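4. Recording handover episodes

Use this section after the cameras and hands have been calibrated (Section 3). The method compares two ways of choosing a grasp on a labeled bottle: from the head view alone, or from the head and wrist views together. The protocol was written by Oi-ling Lu and Pak-hei Kwan and last revised 28 Dec 2020.

4.1 Set out the bottles

1. Lay the bottles on the green tabletop, on their sides and parallel.
2. Open a new session in Felimmont and enter your operator name.
3. Check that both views are live before you move either arm.

CAUTION: Keep your hands off the tabletop while the arms are enabled.

4.2 Check the wrist view

4. Bring the hand up to the first bottle and stop short of contact. 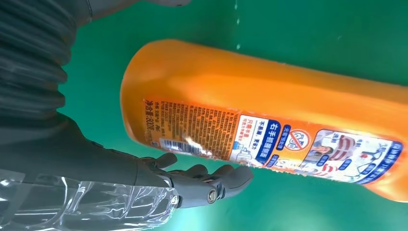 5. Set the exposure by hand. Glossy plastic throws bright reflections, and auto exposure will shift in the middle of an episode.
6. Save the setting with the session. Do not change it between episodes.

NOTE: Washed-out print is acceptable. The grasp model uses the outline of the bottle and does not read the label.

4.3 Record

7. Press Start, close the right hand on the bottle and lift.
8. Open the left hand before you bring the bottle across.
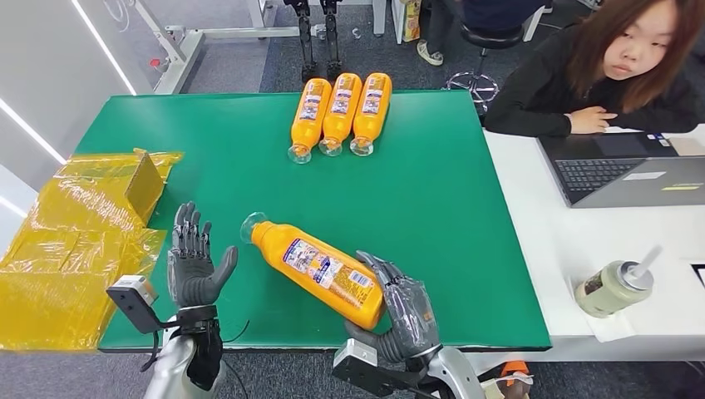 Figure 4-2. Right hand holding a bottle, left hand open.

9. Release the right hand only after the left hand reports contact for 2 seconds.
10. Mark the episode as pass, drop or abort. Keep all three.

A full set is 1,000 episodes. Stop after every 40 and repeat steps 4 to 6.

NOTE: The pilot set had 189 episodes and was recorded with auto exposure. Do not merge it with later sets. Questions about pilot files go to Tsz-kin Mok.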